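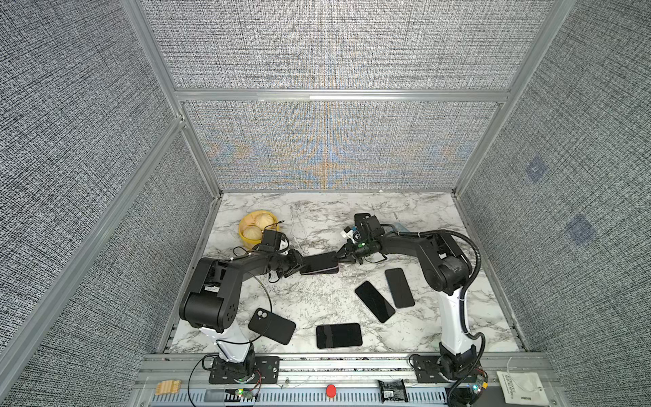
Two robot arms over a white marble-patterned tabletop.

Florencio Vallejo wants the county seat and she wants it by 2 votes if thats what it takes. Her primary opponent, Aurelio Collado, led by 311 in March. Then came the recount.

Alcaraz precinct, folding chairs, bad coffee. Vallejo on the phone since six a.m. – lawyers mostly. "I'm not conceding a thing," she says. Collado's people call it a stunt. His campaign manager, Imelda Galang, wont say more then that.

The money? Thin. Donors capped at $1,000, most gave $100. Both camps are asking again.

A judge rules at noon.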